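Setlow sequel gets a September date

2 min read
14 comments

The follow-up to Plitov finally has a release date. Setlow, the small distributor behind the first one, said Sunday it'll open the sequel in September, with previews starting at 10 p.m. the night before. Title is Plitov Again. Yes, really.

Hae-won Myung is back as director. So is Krystyna Tomaszewski as the lighthouse widow, who pretty clearly died last time. Somkiat Khunthong joins the cast as a priest. No word on Byung-chul Jin, whose fog monster was the only thing most people remembered.

The first film played to 533 people on its opening weekend, then took off at midnight shows. Setlow says it has since sold 4,000 discs, most of them to fans who bring foam anchors and yell at the screen. Reviews were rough. The sound drops out twice and the boat is the same boat from every angle.

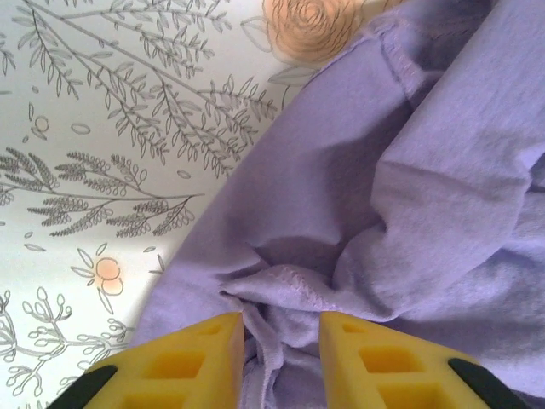
Will it play outside the midnight circuit?

Only in one place so far: the Bromilero, a 600-seat house, has booked a full week of evening shows, and Setlow is still talking to other theaters.

Myung wrote the script with Hyun-seo Ban, who cut the orignal. Shoot is done, effects are not. A trailer is suposed to come before the end of summer. Running time not set yet, rating neither. Tickets for the Bromilero preview go on sale Sunday at noon, 558 seats, the rest held for cast and crew.

37 shares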